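Lodemum House, Rurau Road
Room check: bedrooms, with comments
Room 212, May

1. Door and exit route
Door opens fully and closes on its own. OK.
Fire notice on back of door. OK, but the 2 on the room number is faded. Replace.

2. Windows
Restrictor fitted and holding. OK.
Catch stiff on the left-hand side. Oil at next visit.

3. Sockets and leads
Wall socket behind the bed: faceplate firm, no scorch marks. OK.
Leads lying across the bed, running from the light stand towards the clothes. ACTION: move off the bedding and run along the wall.
No extension lead to be used under a mattress or quilt in any room.

4. Lamps
Ring light on a short tripod, standing on the sheet next to the quilts and switched on. ACTION: stand on the floor or a table. Keep bedding well clear of it. Switch off when leaving the room.

5. Bed and bedding
Striped mattress cover: label present, seams sound. OK.
Three floral quilts folded and stacked against the wall at the head of the bed. Acceptable for daytime storage, but keep the pile clear of the socket.
Clothing folded in one pile, light blue jacket on top and a dark navy garment under it. OK. Put away in the wardrobe before the beds are made up.
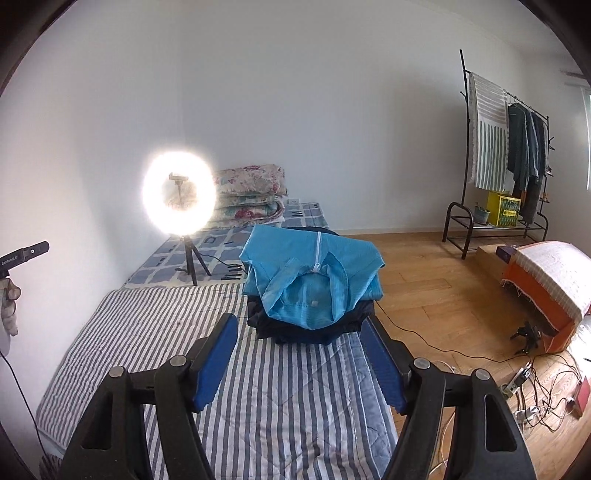
Ocampo asked whether the quilts could go on top of the wardrobe instead, as the shelf at Guleck had been used that way for years and it kept the beds free. The shelf in 212 is narrow and has no lip, so the answer for now is no. To be looked at again if a deeper shelf is fitted.

6. Heating
Radiator valve turns freely. Nothing drying on it. OK.
Portable heaters: none found. Any heater over 2,000 watts is not allowed upstairs.

7. Smoke alarm
Tested with the button, sounded. OK.

8. Floor
Rug edge curling by the door. ACTION: tape down or remove.

Result: pass with three actions (items 3, 4 and 8). Recheck on Sunday, items 3 and 4 first. Tick and initial the sheet inside the linen cupboard when done.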